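I've now read McKinnon's good practice guide for cleaning robots twice, once on the train and once at the kitchen table with a pencil, and I'm still not sure what it wants anyone to do. It has 81 numbered rules. A fair number of them say "where appropriate", and that phrase does a lot of quiet work in a document that is meant to tell people what is appropriate.

My interest is narrow. I look after the wash areas at Altport, and for a while now people have been telling me that a robot arm will be wiping basins before I retire. Fine. I'd like to know what it will be held to.

Rule 14 is the one I keep going back to. "The surface shall be considered clean when the planned wiping path has been completed." Read that again slowly. It says the job is done when the arm has moved where it was told to move. If I took on a new cleaner who told me a sink was clean on the grounds that their hand had been round it, we would be having a talk by Monday. The guide does mention inspection, at rule 60-something, but as an option, and it doesn't say who inspects, in what light, or what counts as a fail.

Light matters more than the authors seem to think. Glare on a white basin hides a great deal, and a faint patch of specks on the curve of the bowl is easy to miss if you only look from standing height. Any rule worth having would say: look from more than one place, and look up close.

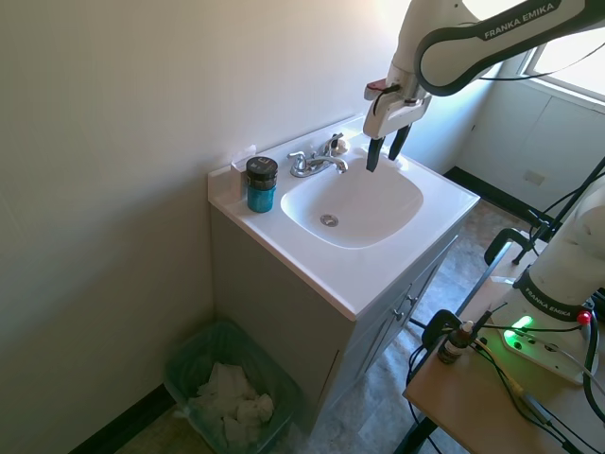
Same basin from outside, then from the gripper's end.

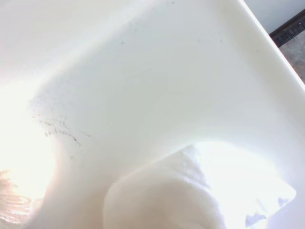 Sakda Chaimongkol, who trains our evening staff and is far more patient with this sort of thing than I am, thinks I'm being unfair. His argument is that people skip the close look too, and at least a machine can be made to take it every time. I accept that. But then write it down! "Can be made to" is not in the guide. Stiveo's own checklist, which we've used since last August, is a single side of paper and it does insist on a second look before anyone signs.

The section on cloths is thin as well. There's a page on how hard to press, and one line on changing the cloth: "at suitable intervals". Suitable to whom? A dirty cloth moved along a perfect path spreads dirt perfectly. We change ours between rooms, no arguments, and I'd expect the same of anything with a plug on it.

Then there are the numbers. The guide claims the method was tried on up to 920 basins. I don't know what "up to" means there. It could be 920, it could be 600, it could be a wet afternoon with a bucket. There's no table at the back and no mention of how many had to be done again. Gronero, who sell the printed version, couldn't tell me either, though the person on the phone was pleasant and offered me a discount on a second copy.

I'm not against any of it. My knees would be glad of the help. I would sign up to a much shorter set of rules tomorrow if they began with the state of the basin and worked back from there to the arm. Until then the guide can stay on the shelf next to the boiler manual.

I've sent my comments in. They ran to four pages and I've had an automatic reply.

Contact | © All posts the author's own, please ask before copying | Back to top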